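Jestudia is looking for people to try the Clendico hand-held gripper kit

Posted 18 July 2025

Do you like fiddly jobs? Are you the one in the family who untangles the necklaces and gets the battery door back on the remote? Then we would love to hear from you, because we have a paid spot that might suit you very nicely.

We are Jestudia, a small company that makes tools for teaching robots how to handle ordinary household things. Our newest product is called Clendico. It is a pair of grippers that you hold, one in each hand, and you use them to do everyday tasks the way a robot would have to, with two fingers instead of five. The kit records how the grippers move, and our customers use those recordings to train their own machines. We have been using it ourselves for a good while now, and we are fond of it, but we know all its little ways by heart and that makes us poor judges of whether it is easy to pick up. So before the kit goes on sale we want 13 people from outside the company to use it properly and tell us what they think (and please don't be polite about it!).

What you would be doing

You'll stand at a table and work through short tasks with the grippers. Picking up a small ball and putting it in a box is the usual first one. After that come folding a cloth, closing a lid, passing something from one gripper to the other, and setting a cup on a saucer, which is harder than it sounds and has made grown engineers mutter. Each task is repeated several times, with the objects moved a little between tries. By the end of your sessions you'll have recorded 100 short runs, and most people find their hands settle into it sooner than they expected.

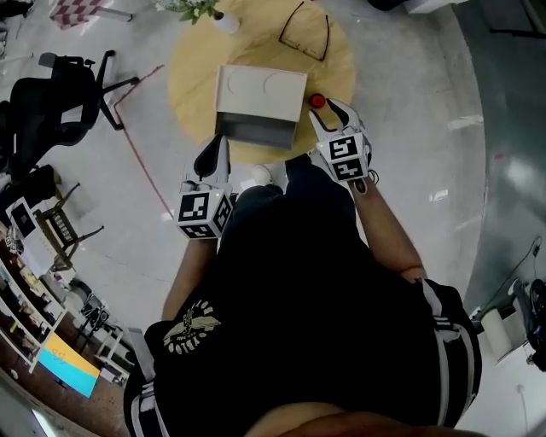 After each session you'll sit down with Chun-yin Hsieh, our product lead, for a chat and a cup of something. Chun-yin will want to know where your wrists got tired, whether the triggers felt stiff, if the written guide made sense, and anything else that bothered you. There is a short form as well, but the talking is the part we learn the most from, so come ready to grumble.

Who we're hoping to find

You need to be 18 or over and comfortable on your feet for stretches of half an hour, with breaks in between. You should be able to hold a light tool in each hand. Left-handed people are very welcome and we have far too few of them on our list. You do not need to know a thing about robots, and if you have worked for a company that makes grippers or recording gear in the past year, we'll have to ask you to sit this one out.

Glasses are fine. Please wear flat, closed shoes, and sleeves that stay out of the way of your hands.

Where and when

Sessions take place at our workshop in the Trodine building, 2096 Chang Road, on the ground floor. Ring the bell marked Jestudia and give us a minute, as it's a long walk from the back. You'd come in for four sessions of two hours each, and we'll fit them around your work or school pickup as best we can.

Pay

You'll receive $260 for the full set of four sessions, paid at the end of the last one. If you have to stop partway, we pay for the sessions you finished. Parking is free behind the building.

How to apply

Write a few lines to Pin-yu Yuen, who looks after our testers. Tell her a bit about yourself, which hand you write with, and which times of day suit you. No resume, please. You can leave your note at the front desk, mail it to the address above, or call the workshop and ask for extension 2670. Pin-yu answers everyone, usually within a couple of days, and she's happy to show you the kit before you make up your mind.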